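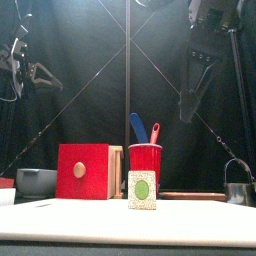 Figure 4.1 A white tabletop in front of a black curtain.

Chapter 4: Light, Dark and the Things Between

8 min read

When I was a student in Batasbridge, my teacher Harish Shukla began the painting course by taking our colors away. We grumbled, of course (we had all saved up for those colors!), and for the whole of June we worked with one tube of black, one of white and a jar of cloudy water. I have been grateful to him ever since, and I am going to be just as mean to you.

Painters call the lightness or darkness of a color its value. A lemon and a pale blue cup may share a value even though their colors are miles apart — squint at them and they begin to melt together. White cloth in shadow can be darker than gray cloth in sunshine, and beginners hardly ever believe this until they have mixed the paint and held it up to see.

In this chapter you will make a value scale, learn to group shadows into large shapes, and paint a jug three times over. Set aside 20 sheets of cheap paper before you start, and please don't be precious about them. I must have spoiled 1,000 in my first years, and some of the spoiled ones are still my favorites.

Key terms: value, value scale, midtone, cast shadow

Shares 1,495 | Comments 20

Related chapters
Chapter 3: Finding the Edges
Chapter 5: Warm and Cool Grays
Studio Notes: The Skovby Jug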